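# Clearing up after a desk lunch

Eating at your desk is a bad habit, and at Perkstead we have perfected it. These tips come from the wall of our second-floor office, where they were ignored for 6 years before anyone typed them up.

**Start with the bowl.** Put the biggest bowl you own on the table before the food comes out. Anything with a shell needs one. A pile on the mat is easy to make and tedious to pick up, and the smell stays until June.
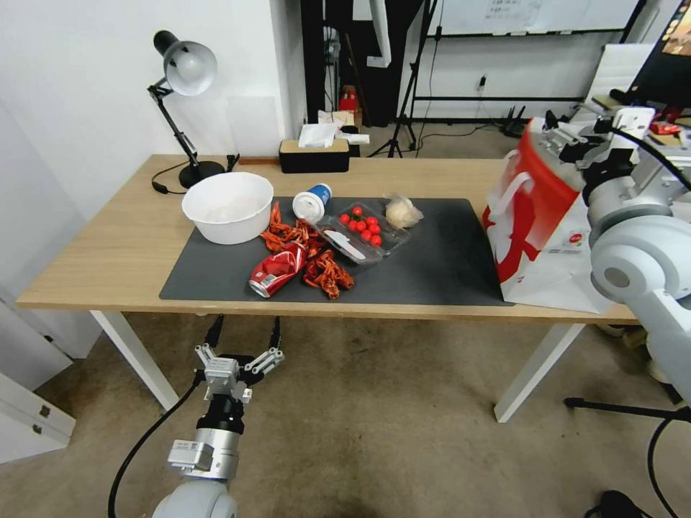
*Crayfish shells, a crushed can and a bowl with nothing in it.*

**Do the shells first.** Tip them into the bowl, then into a bag, then knot the bag and take it outside. The kitchen bin is not outside. We have had this talk.

**Leave the good food till last.** Tomatoes with a lid on can wait. Buns want their bag closed, or by four o'clock you have a doorstop.

**Keep dry things dry.** Dried chillies shed seeds and flakes, and a fabric mat holds on to every one. Lift them by the handful, shake the mat over the sink, then wipe it with a damp cloth and a drop of washing-up liquid. Wash your hands *before* you rub your eyes — I pass this on with feeling.

**Save the stout paper bag.** A big one from the shops will stand up by itself at the end of the table and take all the dry rubbish. Ours from Huvier lasted 5 lunches. Wet things go elsewhere, unless you like carrying a bag with no bottom.

**Move the lamp cord.** If it hangs over the edge, somebody's sleeve will find it.

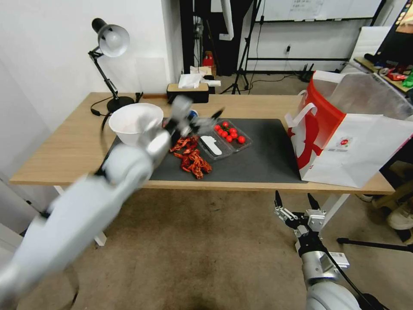 Diseck wrote in to say that the mat should come off the table altogether before lunch, and that a sheet of old newspaper does the same job for nothing. Fair enough, though it does mean finding someone who still buys a newspaper.

**For stains on the mat:** one spoon of bicarb in warm water, left for 55 minutes. An hour is probably fine too.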